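Neluvine beacon: packet loss after eclipse exit
Forum: Small Satellite Operations > Ground Segment and Reception

csaba_borbely wrote:
Opening a separate thread so this stops cluttering the general Neluvine one. Since the switch to the low-rate beacon I get good frames for the first part of a pass and then a stretch where the demodulator holds carrier but every frame fails CRC. It happens only on passes where the satellite comes out of eclipse while above my horizon. Passes entirely in sunlight are clean. Passes entirely in shadow are also clean, though there are fewer of them in my log.

Station: crossed Yagis on an az/el rotator, mast preamp, SDR, GMSK at 1,200 baud. Elements are refreshed daily. Doppler correction is done in software before the demodulator. Total in the set is 77 passes, of which 23 include an eclipse exit.

Has anyone else seen this, and is it on the spacecraft or on my side?

duangjai_i wrote:
What is the residual frequency error during the bad stretch? If the transmitter oscillator is not temperature compensated, it will move when the panel it is mounted behind warms up. Your software correction only knows about orbital Doppler. It has no idea what the crystal is doing.

csaba_borbely wrote:
Residual goes from close to zero to about 1,000 Hz high over the two minutes following exit, then flattens. The channel filter is set narrow, so I suppose the upper part of the signal is being shaved off.

duangjai_i wrote:
Then you have your answer. Open the filter up or put an AFC loop in front of it. You lose a little sensitivity at low elevation.

Yesenia Q. wrote:
I don't agree that this is settled. Two minutes is too fast for a thermal path through the structure. The transmitter board on Neluvine is in the middle of the stack, with the battery between it and the nearest panel. I would expect a time constant of tens of minutes there. A shift on a two-minute scale that begins at eclipse exit looks to me like supply voltage. The panels come on, the charge regulator switches mode, the bus steps up, and the oscillator gets pulled because its local regulator has poor line rejection.

duangjai_i wrote:
A bus step would give a step in frequency. He describes a ramp.

Yesenia Q. wrote:
Bus voltage on an unregulated battery bus is a ramp as well. The battery terminal voltage climbs with charge current, and charge current climbs with illumination and attitude. Csaba, what does the telemetry say? Battery voltage is in the second beacon frame, unless they changed the layout.

csaba_borbely wrote:
The frames I would need are the ones that fail CRC. I have the voltage before exit and nothing after it until the satellite is nearly at LOS.

Nattawut T. wrote:
You can recover them. If you keep the IQ recordings, run them again offline with a wider filter and the frequency tracked by hand. I did this for Hosus in its first months and got most of the lost frames back. Procedure I used:

Record at a sample rate at least four times the channel width.
Remove the orbital Doppler using elements from the same day, not from the day of processing.
Plot the waterfall and fit a low-order polynomial to whatever slope is left.
Subtract the polynomial, then demodulate.

A second-order fit was enough in every case. Higher orders started following noise.

csaba_borbely wrote:
I have IQ for the last six eclipse-exit passes. Older ones were deleted to save disk space. Will run them tonight.
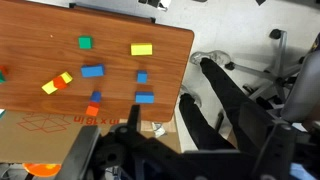
Estíbaliz wrote that she had the same failure pattern from a station much farther north, and that widening the filter alone fixed only half of her passes. The others still failed CRC with the signal well centered and strong. She asked whether anyone had checked the symbol clock, given that both the carrier and the bit timing may be derived from one reference on this bus.

Yesenia Q. wrote:
They are not derived from one reference. The bit clock comes from the microcontroller. The carrier comes from the synthesizer with its own crystal. I have that from the Ulham transceiver notes, and Neluvine flies the Ulham board.

Nattawut T. wrote:
It flies a later revision of the Ulham board. I would not assume the clock tree is the same. On the revision I worked with there was a solder jumper that selected internal or external reference for the controller.

Yesenia Q. wrote:
Fair. I only have the notes for the first revision.

duangjai_i wrote:
Even if they share a reference, a carrier error of 1,000 Hz in the 70 cm band is a bit over 2 ppm. Two parts per million on a 1,200 baud clock is nothing. Any clock recovery loop will track it without noticing. The symbol clock is not the problem if it comes from that crystal. If it comes from the microcontroller's RC oscillator, that is a different matter, since those can move by a percent or more with voltage and temperature.

Estíbaliz wrote:
My failed passes show a baud rate closer to 1,209 when I measure it from the recording. Before exit it measures 1,200 within the accuracy I have. So the clock is moving by more than half a percent, and it cannot be the same crystal.

duangjai_i wrote:
Agreed. That would be the RC oscillator. What loop bandwidth are you running in the timing recovery?

Estíbaliz wrote:
Whatever the default is. I never changed it.

Nattawut T. wrote:
The default in the common flowgraph limits the timing deviation quite tightly. Half a percent is outside it. Raise the maximum deviation to two percent and leave the loop bandwidth where it is. If you raise both, the loop becomes noisy at low signal levels and you will lose the frames near the horizon.

csaba_borbely wrote:
Results from last night. All six recordings reprocessed.

With filter widened only: three passes recovered almost completely, three unchanged.
With filter widened and polynomial removed: same three recovered, slightly more frames.
With the above plus timing deviation at two percent: all six recovered. A few frames still missing around the null in the antenna pattern, which I also see in sunlight.

Battery voltage in the recovered frames goes from 7.4 V before exit to 8.1 V at the point where the carrier flattens. The carrier residual follows the voltage closely. The board temperature channel changes by one count in the same period.

Yesenia Q. wrote:
So it is the bus voltage.

duangjai_i wrote:
For the carrier, on this data, I will accept that. I would still be careful with the temperature channel. One count is how many degrees? And where is the sensor? If it is on the power amplifier side of the board, it says little about the crystal.

csaba_borbely wrote:
The published conversion gives 0.8 degrees per count. Sensor position is not documented.

duangjai_i wrote:
Then the thermal contribution is not excluded, only smaller than I thought. A look at long sunlit periods would separate the two. The voltage is flat once the battery is full, while the temperature keeps rising.

Yesenia Q. wrote:
Good test. The orbit should go into full sun for some days in August if the node drift prediction holds. Voltage constant, temperature climbing, no eclipse transitions. Any remaining carrier movement would be thermal.

Nattawut T. wrote:
Has anyone reported this to the operators? A firmware change could move the controller to the external reference if the jumper is fitted.

Estíbaliz wrote:
I sent them a summary with the baud rate measurements. The reply said the controller clock source is fixed in the boot configuration and they do not intend to touch the bootloader in orbit. I think that is the right decision. They will add a note on the timing deviation to the decoder page.

Yesenia Q. wrote:
I think it is overly cautious. The boot configuration has a fallback image.

Estíbaliz wrote:
A fallback image that has never been exercised in flight, to fix something every ground station can fix with one parameter.

Nattawut T. wrote:
I am with Estíbaliz on that. Viklund lost two weeks of operations over a configuration write that was supposed to be reversible.

csaba_borbely wrote:
Summary for people finding this by search. Settings valid as of June 30, 2022, for the low-rate beacon:

Channel filter: widen by at least 1,000 Hz on the high side, or use AFC.
Timing recovery: maximum deviation two percent, loop bandwidth unchanged.
Elements: same day as the recording.

The high-rate mode is not covered. I have no eclipse-exit passes in that mode.

duangjai_i wrote:
If you record any, keep the IQ this time. At 9,600 baud the filter margin is different and I would like to see whether the deviation in percent is the same.

csaba_borbely wrote:
Bought a second disk.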